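Home Reviews Small Spaces Kitchen Laundry About Contact

Witeo folding table, pale green: a review after five months

07/01/2020

I bought this table in August, when my old ironing board lost one foot and I decided not to replace it. I wanted a surface that I can open near the washing machine, fold the clothes on it, and then put away again. My flat is small and the corner for laundry is also the corridor to the balcony, so a fixed table was never possible. I looked at several models for two weeks. At the end I had two names on my paper, the Witeo and the Voteo, and I took the Witeo because the top has a colour I like. I know this is not a serious reason, but I must see the thing every day.

The price was 299 in the shop of Ngô, the small furniture shop near my work, and delivery was included. The Voteo cost a little less, but for delivery one had to pay extra, so in the end the difference was not important. The box came flat, and I could carry it up the stairs alone, with a pause at every floor. There was nothing to build. You open the legs, you push the brace until it stops, and you turn the table over. The instruction is one sheet of paper with drawings, and the drawings are good.

I will speak first about the top, as it is the part one touches the most. It is a pale green, between mint and the inside of a cucumber. On the website of the shop it looked more blue, and for some days I thought I had received the wrong one. The surface is smooth and it does not shine. I like this very much, because in the evening the ceiling lamp in my corridor makes a white spot on everything that shines. Cotton shirts slide on it easily. Silk and thin sports clothes slide too easily, and I put a towel under them.

The legs are black metal and thin. They go a little outwards at the bottom, and this gives more stability than I expected from their look. I have a floor of wood, quite old, and the feet did not mark it. With a full basket of wet towels on one end, the table did not move. When I lean with both elbows in the middle, it moves a little, like a chair in a café. For folding clothes it is no problem. For writing by hand I find it disturbing.

The best place for such a table, in my opinion, is with one long side or one short side against the wall, within two steps of the washing machine. I tried it first in the middle of the corridor and I hit my hip on the corner every morning. Against the wall it takes almost no place, and one can still pass with a basket in the arms.
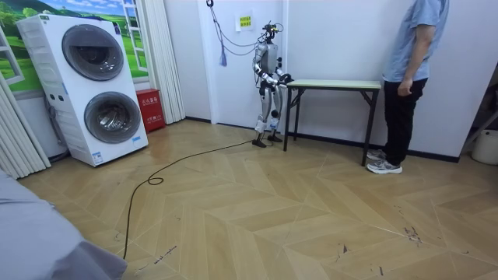
Yến Bạch wrote to me after the first version of this review that she does not agree about the wall. She has the same table, and she keeps it free on all sides, as with big bed sheets she likes to walk round it and pull the corners from each end. When it stood at the wall, she had to turn every sheet twice. She also said that the green became no paler in her kitchen, where it has the sun from noon until the evening.

I think she is right for sheets. I have only a narrow bed and my sheets are small, so I did not notice it. If you wash for a family, please think about this before you choose the place. A table at the wall is good for shirts, socks, small towels and children's clothes. For anything longer than your arms, you will want to pull it out. It is light enough for this.

Now the cleaning. The instruction says to use a damp cloth and a little soap, and this is what I do. Coffee goes away, also when it has been there one night. The ink of a ball pen goes away with some patience. Dark marks from something hard, for example from the bottom of a suitcase or from a metal buckle, are more difficult. They are very visible on such a light colour. I have a few small ones from my own suitcase, and I could make them weaker with a white eraser, the kind for school. They are not completely gone. If you are a person who is made unhappy by such little marks, take a darker top. Witeo sells also a grey one, and I saw it in the shop, but to me it looked like an office.

I come to the moving. One person can carry the table folded, under the arm. Open, it is better with two people, one at each short end. I did it alone many times by holding the long side against my stomach, and it is possible, but the legs touch the door frames. My neighbour helped me to bring it open to the balcony in summer, and there I learned some things which I write here for others.

Hold the top from both sides of its edge, with some fingers over and some fingers under. If you hold only from under, the table can tip towards the heavier person. If you hold only from above, naturally it does not come up. The person who walks backwards should know the way, and should say aloud when there is a step. It sounds like a thing for children, but we did not do it, and I had a blue toe for a week.

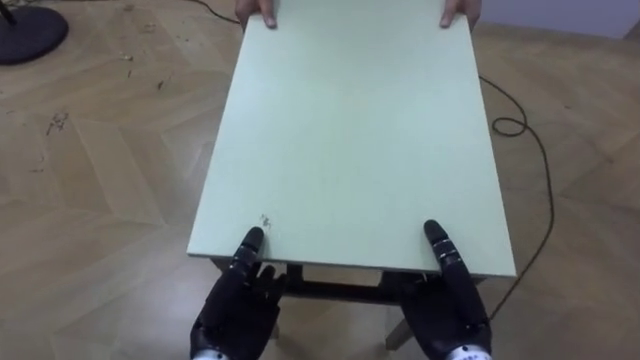 Photo: Plirketora

The edge itself is thin and it does not cut in the fingers. I mention this because my former table, a no-name one, had an edge so sharp that I carried it only with gloves. The Witeo is comfortable to hold also for a longer way. I would have liked a small handle on one side for carrying it folded. The Voteo has such a handle, and in the shop I found it very practical. This is for me the biggest point against my own choice.

The second point against it is the noise. When you open the brace, it makes a loud click, and when you close it, a kind of cry of metal. In the first month it was enough to wake somebody in the next room. I put 2 drops of sewing machine oil on each joint and it became much better. The click stayed. I now understand that the click is useful, as it tells me that the legs are really locked. Once I did not wait for it, and the table sat down slowly with all my clean laundry on it, like a tired camel.

About the height I cannot say anything bad. I am not tall, and I can fold for half an hour without pain in my back. My brother is very tall and he complained after one shirt. There is no possibility to change the height. He put the table on four old books, and I do not recommend this.

How much weight it can carry, I can only repeat from the paper: up to 200 pounds, if the weight is spread over the whole top. I did not try it and I will not. The heaviest thing that I put on it was my sewing machine together with a box of fabrics. The top did not bend, or I could not see it. With the sewing machine running there is a small shaking, and the pins walk slowly to the edge. A piece of felt under the machine helps.

If two people lift it, please agree before who lifts first. The table is light, and a strong person lifts the own end much too early – then everything that was forgotten on the top goes to the other one. We forgot a cup. Also look at the floor for cables, toys and shoes, as behind the top you do not see your own feet so well.

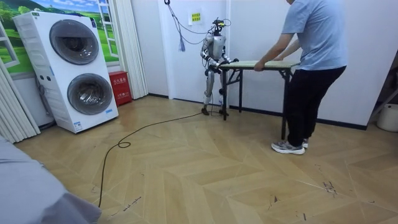
After you put it down in the new place, press once with the flat hand on each corner. On my old floor there is nearly always one leg which does not touch completely, and to turn the table a little is enough to find a better position. On the tiles of the balcony I could not find one, and I used a piece of cardboard.

Some readers asked me if one can eat at it. Yes, two people can eat, and I did it often on the balcony. The plates do not slide. With hot pots I am careful, and I always use a wooden board under them, as the paper says nothing about heat. One should also not sit with crossed legs, for the knees meet the metal under the top. With feet flat on the floor there is enough room.

The guarantee is 12 months and Ngô is responsible for it. I had one question about a missing rubber foot in the box, and they gave me a new one the same afternoon, without asking for the receipt. For this they get a good word from me.

Would I buy it again? For the laundry, yes. I use it almost every day and it has made the folding faster, because I do not do it any more on the bed, where everything becomes one mountain. For sewing or for writing I would look for something heavier. And if the shop would have had the Voteo in green, with that handle, I think I would have stood there much longer.

What I like: the colour, the smooth top, the legs that do not mark my floor, easy to open.

What I do not like: no handle, the noise of the brace, dark marks are difficult to remove.

I will write again when I have used it for one summer more on the balcony. If somebody knows how to take away the last marks without making the surface shine, please write it to me.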